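Zadlow Shared Workshop – gripper build group
Minutes, 15 July 2019

Present: Kazue Tsuchiya (chair), R. Symonenko, J. Skeltis, P. Rerholm (minutes)

1. Minutes of the March meeting
Agreed, with one correction. The group did not "agree to" the second gripper. It was bought, then mentioned.

2. Spending
£2,495 has gone out of the £3,000 set aside. Rerholm asked what the group has to show for it. Symonenko said two matching hand-held grippers and a lot of learning. Rerholm asked for the learning to be written down somewhere.

3. Cloth handling
Symonenko reported on the folding work at the round table. He is happy with the grip on thin fabric. Tsuchiya was less sure – holding a cloth is one thing and folding it is another, and the target in the plan is a folded cloth.

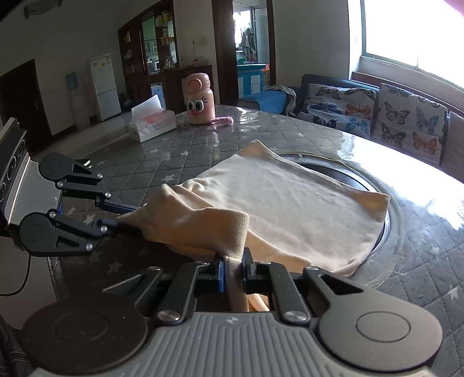 Item 3: both grippers on the cream cloth, one side lying mostly flat, the other bunched up.

Skeltis thought the blue strips on the fingers were worth keeping. Tsuchiya said she would believe that after 16 tries in a row with the results noted, good and bad. Symonenko felt this was harsh but will do it.

4. Motors
Skeltis would like to fit motors before winter. Rerholm objected: if a person can't fold the thing neatly using the grippers by hand, a motor won't help. Left open.

5. Actions
Symonenko: the 16 tries, same cloth throughout.
Skeltis: price for 3 spare finger pads. No ordering yet.
Rerholm: send round the receipts.

Next meeting to be fixed by email.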